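The Grip That Would Not Let Go

A small fault in a hand-held gripper stopped work at Vukano for 4 days, and the people there are still speaking about it
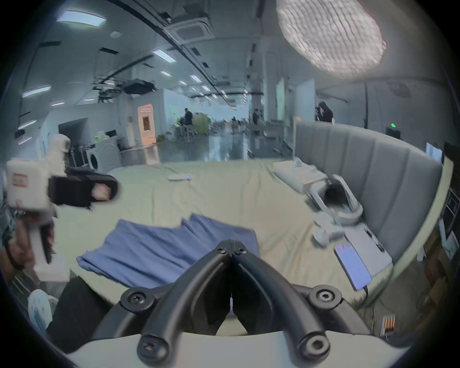

A soft noise, then nothing

Vandana Agarwal remembers the sound more than the fault. "It was like a pencil breaking inside a drawer," she says. She was folding a cloth on a bed with a gripper in each hand, the way she had done it since January, and the left one closed on the hem and stayed closed. She released the handle. The fingers did not open.

At first she was not worried. The grippers used at Vukano are simple tools. A person holds one, moves the fingers, and does an ordinary household task, and the recording is used later to teach a robot the same task. When the fingers stick, one normally gives them a small shake. Vandana gave the small shake. Then she put her thumb between the two arms of the linkage to push them apart, and the spring came free.

The injury was not serious. She lost a piece of nail and had a blue thumb for two weeks. But the pinch was strong enough that she could not free herself alone, and a colleague had to come with a screwdriver and take out one pivot screw while she sat on the edge of the bed and tried to keep her hand still.

What the screws were hiding

Pushpa Pandey looks after the tools. She opened the gripper the same evening and found that a pivot had turned slightly in its seat each time the fingers closed. Nothing could be seen from outside. The head of the screw was still flat and the arm still moved, only a little more to one side than before.

According to her notebook, this gripper had made 2,353 closings after its last service. The workshop rule at that time asked for a check when somebody complained, and nobody had complained. "We trusted the hand of the person," Pushpa says. "But the hand gets used to it. You press a bit harder every day and you do not notice that you press harder."

She then opened the other grippers from the same box. In 2 of them the same pivot had begun to move. All work was stopped until the parts were changed, and a training visit from Solanki, a partner firm, had to be postponed.

Data with a limp

There was another problem, which took longer to understand. A gripper that closes to one side also records a movement to one side. Pushpa's team went back through the sessions made with the three worn tools and marked 325 of them as doubtful. In these the cloth is often taken a little beside the fold. A person corrects this without thinking, but a robot trained on it may learn the mistake together with the correction.

Some colleagues wanted to keep the sessions. The dispute went on for several lunches. Finally they were put into a separate folder, where they remain.

The new rule

On February 12, 2020 a printed sheet was put up beside the tool shelf. The pivots are now checked at every change of shift with a small gauge, and a line of paint across each screw head shows if it has turned. No fingers may go between the arms for any reason. If a gripper sticks, the person puts it down and calls the workshop.

Vandana came back to the folding work as soon as the new parts were in. She still prefers the left gripper to be the older one, because she knows its weight. Before she starts, she opens and closes it near her ear and listens.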